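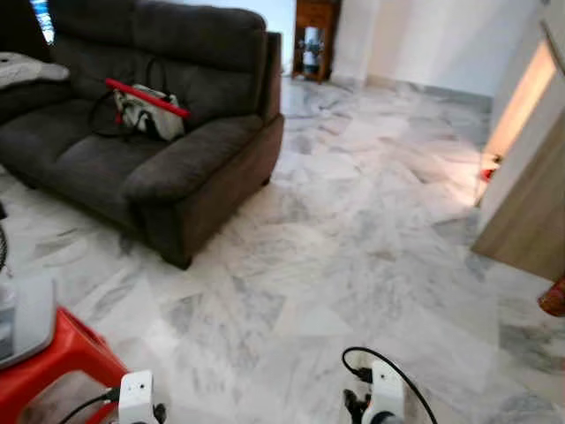
Kikside Oval Grandstand: Your Questions

We've had a lovely pile of letters and emails since the plans for the new grandstand went up at the Firora Street gate, and quite a few of you ask the same things, so we've gathered the answers in one spot. If yours isn't covered, please do get in touch (we read everything, even the long ones!).

When does the new stand open?
The builders, Dralance, are aiming for December, in time for the first home match of the summer. The lower seats and the canteen come first, and the upper rows follow once the handrails have been signed off.

How many seats will there be?
There'll be 248 under cover, including 4 wheelchair bays with a companion seat beside each one. The old timber stand held 116, and those of you who squeezed in for last season's final will remember how snug that was.
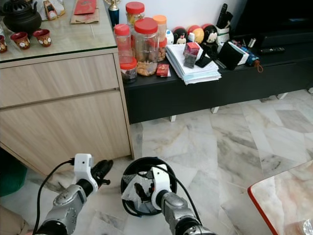
Photo: Taner Sezer

Are you keeping anything from the old stand?
We are, and we're very happy about it. The scoreboard clock is being repainted in its original colours, and the best of the bench timber will be made into seating for the picnic lawn.

Where do I park on match days?
The Magsi Lane car park opens at 9 am and tends to fill before the first ball, so if you can walk, cycle or catch the bus, your neighbours would be ever so grateful. The 35 stops right at the gate.

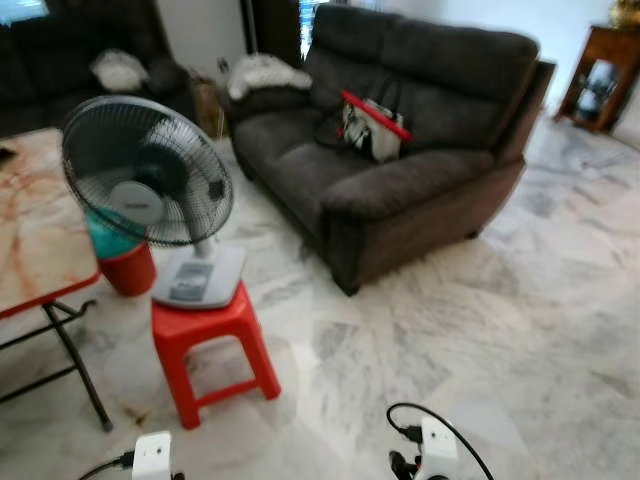
The lounge room sofa, with handbag.

Will the lights bother the houses behind the ground?
The new lights are shielded and point down at the playing area, and they go off at 9.30 pm after training. If you're getting glare through your windows once they're running, ring the office and we'll arrange for someone to come round of an evening and have a look.

Can I bring my own esky?
Of course you can, as long as there's no glass in it. The canteen will be doing pies and hot chips as always, and the tea urn is coming across from the old kitchen.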